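Lanness are back, and I've got a ticket

October 8, 2021

Well, it's happened! Lanness, the band that got me through most of my teens and a good chunk of my twenties, have announced a new album and a short run of shows to go with it. The record is called Mavcombe, it's their first in far too long, and it comes out in March on the tiny Stimow label, the same people who put out the early EPs.

I was half asleep when the email landed and I had to read it twice. Eleven songs, all recorded live in one room, with the old line-up (yes, the original drummer too). There's a double vinyl version limited to 900 copies, and by the time I'd found my card, 535 of them had already gone. I got one. I'm not proud of how fast I typed. 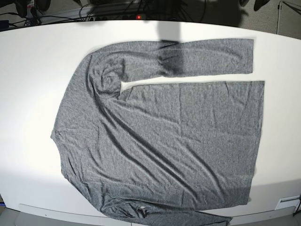

Grey long-sleeve, laid out on the table.

The one song you can hear so far is called Thammasiri, and it's a slow one, nearly eight minutes long. I've had it on all morning. It starts with just bass and a bit of brushed snare, and then the second guitar comes in so quietly that I missed it on the first two goes. People who only know the loud stuff will probably grumble. I love it. The bass sound is the thing for me, all wood and fingers, with none of the fuzz they leaned on for the last two albums, and the singing sits much lower than it used to. There's a key change near the end that I'm still not sure about, mind you. Ask me again in a week.

As for the shows, they're keeping it small. The opening night is in a hall that holds 356, which is daft for a band who used to fill places ten times that size, and tickets are £22 before the booking fee. Stimow say there'll be more dates if these go well, but I wouldn't hang about. The website fell over twice while I was in the queue, and I only got through on my phone. 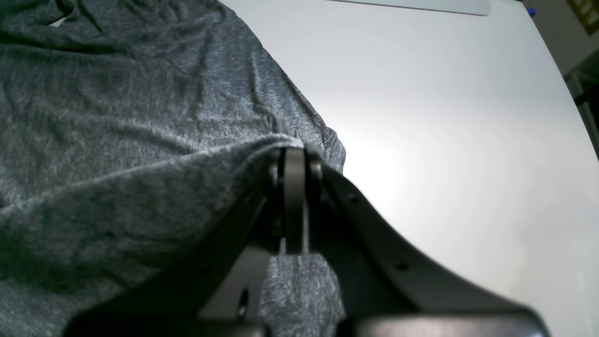 Support hasn't been named yet, and I've seen all sorts of guesses on the forum, most of them wishful thinking. What we do know is that they're playing the new album from start to finish, then a second set of older songs picked on the night. I've already got my list ready, and it's mostly B-sides. I've been thinking about what to wear as well (I know, I know), and it'll be something plain and soft in that speckly mix of charcoal and lighter grey, much like the fabric on the white table there, creases and all. I gave up on band shirts years ago, when I noticed everyone in the front row had the same one on.

Pre-orders for the standard vinyl, the CD and the download are open now on the Stimow site, and there's a cassette too, if you've still got something to play it on. Everyone who pre-orders gets Thammasiri straight away as a download, plus a demo of it that's two minutes shorter and a lot rougher. I'll write up the whole album once my copy turns up.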